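The Open Afternoon

My sister got the tickets, which should have warned me. She once took me to a talk on drains. This time it was an open afternoon at Trornider, out past the ring road, where they teach robots to do housework, and she'd already told them we were both coming.

"There's tea," she said.

So I went, for the tea.

There were 70 of us, in two queues, and a woman called Bláthnaid Hanrahan gave each of us a sticker to write our name on. I put mine on my coat and then got too warm and took my coat off, so for the rest of the day I was no one in particular. She had a lovely voice, Bláthnaid, the sort you'd let sell you a boat. She told us the robot was called Laston, that it had come up from the workshop that morning and that it was a bit shy. I thought she was joking. Then she said it again in just the same way, and I wasn't so sure.

They'd set it up in front of a play kitchen. I'd been expecting a proper one, full size, with a bin and a calendar, and I'm afraid I said so out loud. The man next to me said his granddaughter had one very like it. He'd come all the way from the coast on two buses and he seemed perfectly happy, so I decided to be happy as well.

Bláthnaid explained that Laston had done this job 684 times. The job was putting one block on top of another, next to the hob. "We're hoping to get to 1000 by the summer," she said, and a boy at the front asked what happened then, and she said, "Then we move on to cups." He thought that was marvellous. He turned round and told his mum, who'd heard it too – cups!

Anyway, off it went. I don't know what I'd thought it would look like, but it was mostly waiting. The arm came down, stopped, had a think, went back up. I found myself holding my breath over a green block, which I haven't done since my own two were small. My sister had hold of my sleeve. 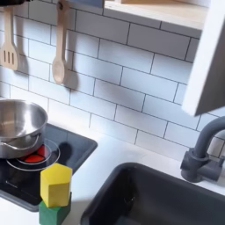 "It's the yellow one I worry about," she whispered.

I told her to shush, but I was worried about the yellow one too. You get very loyal very quickly, standing there. A chap behind us started going on about how his nephew's firm, Nullport, had one that could fold towels, and I could have swung for him. Nobody wanted to hear about towels. When Laston let go and drew its arm back there was a little silence, and then the man from the coast began to clap, and all of us joined in, even the nephew's uncle.

Laston didn't take a bow or anything. It just went back to where it had started and stayed there, and I thought, well, I'd be the same.

Then came the tea, which was good and strong, with those thin biscuits that go soft if you look away. My sister got stuck into a long chat about gears with a lad in a Nseir T-shirt. I wandered back. They'd switched the big lights off at that end and only Bláthnaid was there, winding up a cable.

"Would it mind if I said goodbye?" I said. I felt a right fool, but you do say these things.

She didn't laugh. She looked at the arm and then at me, and said I could tell it whatever I liked, people generally did. So I leaned over the rope and said well done, and that I'd thought the second block was very neatly put, and that my mother had never trusted a soul near her cooker either.

I'm nearly sure it moved. Only a touch, the wrist bit, as if it had been caught listening.

"Does it do that?" I asked.

"Six hundred and eighty-five," said Bláthnaid, writing on her clipboard, and she went to see about the urn.

We were late home, what with the roadworks. My sister asked if I'd be wanting to go again in April, when they start on cups. I said I'd have to check, and then I went and put it on the calendar in pen.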